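Kitchen Robot Arms: What to Measure and Budget Before You Order

Updated July 2026

Most of the money wasted on a small kitchen arm is spent before the box is opened. The arm is chosen on reach and payload, and the jars, the rack and the shelf over it are considered afterward. The notes below go in the other order. They assume a single arm with a two-finger gripper, handling spice and condiment jars between a rack and a tabletop.
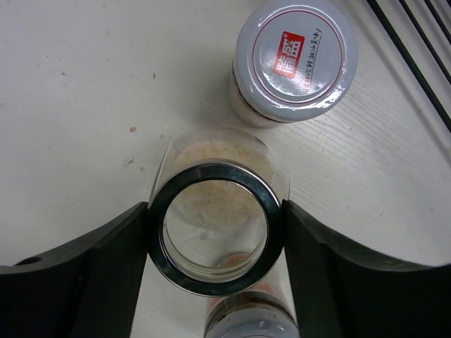
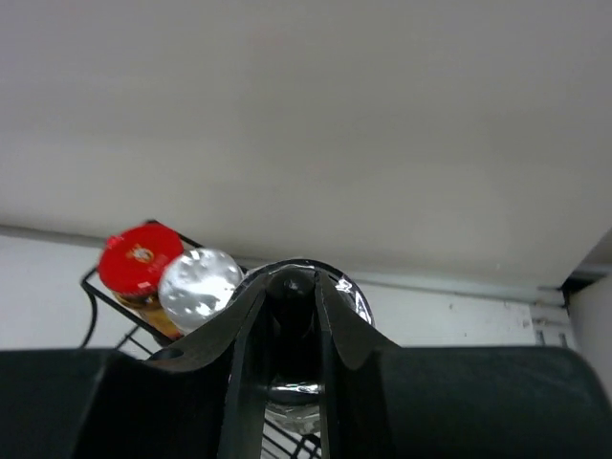
Jar handling with a two-finger gripper: a clear glass jar on its side on the table, and a dark-capped one at the wire rack.

Start with the jars

Take every jar you expect the arm to handle and write down four numbers: the widest diameter, the cap diameter, the height and the full weight. Calipers are better than a tape for the first two. Compare the widest diameter with the gripper's usable opening, not the maximum opening printed on the spec sheet. The fingers need clearance on both sides on the way in, and a few millimeters per side is a sensible minimum.

Note the orientation as well. A jar standing up can be taken by the cap or the body. A jar lying on its side presents a rounded wall that can roll as the fingers close, and it sits low, so the fingertips work very near the table. Long, broad fingers that do well at a rack may touch the surface before they have a proper hold on the glass.

Lids and coverings go in a separate column. Smooth metal, foil and plastic film all behave differently under a fingertip, and glossy ones throw reflections that can confuse a wrist camera. If a jar is still in its film, peel it before you run any tests.

Measure the space above the rack

Overhead clearance is the figure most often left off the plan. Measure from the top of the tallest cap to the underside of the shelf or cabinet above, then add the lift needed to get the base of the jar over the rack's front rod. If the total lift is more than the gap, the arm has to tilt the jar or draw it forward, and both cost time in setup.

Measure the gripper housing too. Fingers are narrow compared with the body behind them, and the body is what strikes the side wall at the end of a row. A cheap correction is to leave the end position of the rack empty. A cheaper one is to move the rack out from under the cabinet altogether.

Route any cable on the wall behind the rack before the arm is mounted. Hanging cables get caught.

Budget lines

The arm is one line of the budget. The others:

Fingers. Allow for a second set. The Ellby rubber-faced pads are $60 a pair and should be treated as a consumable. Bare plastic fingers on bare glass are acceptable for testing and poor for daily use.

Mounting. A clamp plate is fine on a solid top. A light tabletop needs a brace underneath, and the brace should be priced with the arm.

Wrist camera. The Morenex bundle is $499 with the camera and bracket included. The Clostik arm is cheaper at the register, but the camera is extra and the total comes out higher. Compare complete systems only.

Lighting. One diffuse lamp, placed to the side. A lamp directly above puts a highlight on every cap.

Breakage. Set aside money for jars. Use empty ones first, then jars filled with rice, then the real contents.

Setup time. Prasanna Bhuiyan, who checked these notes against two installations, puts this ahead of hardware: if a week of evenings is not available, postpone the order. Her own arm was delivered in January and stayed on its pallet until spring.

Payload

Small arms are usually rated with the arm close in. A 500 gram rating can be a good deal less at full stretch, and the gripper's own weight may or may not be included. Ask the seller in writing. Then weigh your heaviest full jar and keep it under half the rating at the distance you will use.

Questions to put to the seller

Is the quoted opening measured at the fingertips or at the base of the fingers?
Can grip force be set, and in what steps?
What happens to the grip when power is lost?
Are replacement fingers stocked, and are the drawings available for printing your own?
How long is the return period once the arm has been mounted?

The Kusuma store answers the first three on its product pages. For the others you will have to write.

Correction: an earlier version gave the Ellby pads as sold singly. They are sold in packs of 2. Thanks to Nuwan Dissanayake for the note.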